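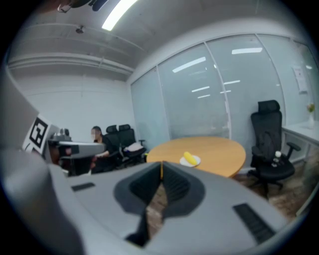 Callside project meeting, 02/12/2021
Present: Agnes Tennant (chair), Rafia Dogar, Saqib Rajput, Donnie Gourlay (notes)
Apologies: Ismail El Khatib

1. November minutes agreed. Saqib's name now spelt properly.

2. Hand-held demonstrations. Rafia reported more than 185 good runs of the fruit task, all done by people holding the gripper themselves – no robot arm at all. Trained on these, the arm managed the pick in a room it had never been in. Great pleasure all round! Agnes wants it repeated at Wedurside before we write a word.

3. Marker tracking. Saqib has compared 6 board angles. Steep tilts still lose the marker, but the new fit recovers it much sooner. Lovely plots, to go on the shared drive.

4. Failures. 3 runs dropped for bad timing between the two devices. Donnie asked if the clocks could be checked at the start of each session. Agreed.

Actions
Rafia – book Wedurside
Saqib – plots, marker note
Donnie – clock check
Ismail – reply to Jadoon about the spare fingers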